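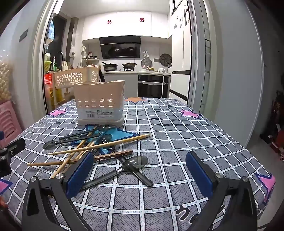 Le rangement des couverts passe pour un sujet réglé d'avance : un pot, on met tout dedans, on n'en parle plus. Je demande au groupe de suspendre cette évidence pendant une séance. Prenez un porte-couverts tout à fait courant, en plastique beige, à angles arrondis, percé de rangées d'ouvertures, avec l'étiquette et le code-barres encore collés en façade. Il est vide, les ustensiles sont en tas devant lui sur la nappe à étoiles, et la question du cours tient là : qu'est-ce que ce récipient décide à notre place, et qu'est-ce qu'il laisse entièrement à notre charge ?

Module « Objets domestiques et gestes ordinaires », séance 5. Polycopié du 23 novembre 2019, à lire avant le TD de Mme Gallagher.

## 1. Ce que l'on prétend du porte-couverts

Trois affirmations reviennent dans les catalogues et les manuels d'économie domestique. Je les reprends telles quelles, puis je dis ce que j'en pense.

**« Il range. »** Non. Il contient. Un pot vertical sans cloison accepte n'importe quel ordre, donc aussi l'absence d'ordre. Mateja Dimitriou, dans son mémoire sur les cuisines de Brividlow, propose de parler de *regroupement* pour les récipients ouverts et de réserver *rangement* aux dispositifs qui séparent. Je trouve la distinction un peu raide – un tiroir à compartiments mal rempli ne sépare rien du tout – mais elle est commode et nous la garderons pour l'examen.

**« Il égoutte. »** Peut-être. Des ouvertures dans une paroi laissent circuler l'air et sortir de l'eau, d'accord. Reste le fond, que l'on regarde rarement avant d'acheter. Un fond plein avec des trous placés trop haut retient un doigt d'eau, et les manches de bois trempent dedans. La notice Flilon distribuée en mai parle de « séchage optimal » sans donner ni durée, ni température, ni nombre d'ustensiles. Une phrase de ce genre ne s'évalue pas.

**« Il fait gagner du temps. »** Le relevé de Dimitriou porte sur 440 gestes de prise de couverts dans 49 foyers. Elle observe un gain pour les cuillères et presque rien pour les baguettes, qu'il faut apparier à chaque fois. Le résultat est souvent cité pour sa première moitié seulement. Lisez la seconde.

## 2. Le cas des baguettes

Les baguettes embarrassent toutes les classifications prévues pour la fourchette et le couteau. Elles vont par deux sans être attachées, elles n'ont pas de tête large qui dépasse du pot, et dès que l'on mélange plusieurs paires, la longueur et la teinte deviennent les seuls repères. Dans un tas où se croisent quatre baguettes de bois, une longue, claire et mouchetée, une autre brun-rouge plus foncée, l'œil cherche d'abord les couleurs. Il devrait aussi comparer les longueurs : deux bois semblables ne font pas forcément une paire.

Çetinkaya (extrait 2 du recueil) soutient que l'appariement se fait « naturellement » au moment de mettre la table. Je demande à voir. L'adverbe cache un travail, et quelqu'un le fait.

## 3. Exercice pour le TD

Par binômes, sur une table dégagée, avec un porte-couverts et un lot d'ustensiles mélangés. Matériel disponible en salle Tillari.

1. Videz le récipient et posez-le debout au fond de la table. Ne triez rien encore.
2. Notez, avant de toucher aux ustensiles, le critère que vous comptez suivre : usage, matière, longueur, fréquence d'emploi.
3. Regardez le tas de près et repérez ce qui résiste à votre critère. Écrivez-le.
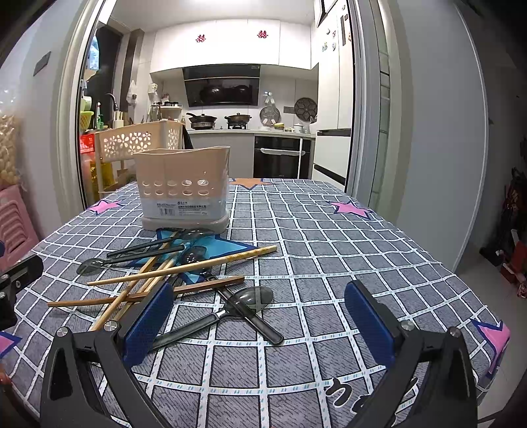
4. Rangez une première fois selon votre critère, puis videz et recommencez en suivant celui du binôme voisin.
5. Demandez à une personne extérieure de prendre deux baguettes assorties. Ne l'aidez pas, ne commentez pas.
6. Rédigez une demi-page : le critère annoncé à l'étape 2 est-il celui que vous avez réellement appliqué ?

Les années précédentes, beaucoup de copies concluaient que « chacun range à sa façon ». Cette réponse ne rapporte aucun point. Il faut dire laquelle, et à partir de quel ustensile elle cesse de fonctionner.

## 4. À lire

- Dimitriou, chapitre sur les récipients ouverts (photocopies au secrétariat).
- Çetinkaya, extrait 2, en soulignant chaque adverbe.
- Notice Flilon : relever les affirmations vérifiables. La liste sera courte.

Les demi-pages sont à remettre à Loretta Gallagher au début de la séance suivante, agrafées, avec les deux noms.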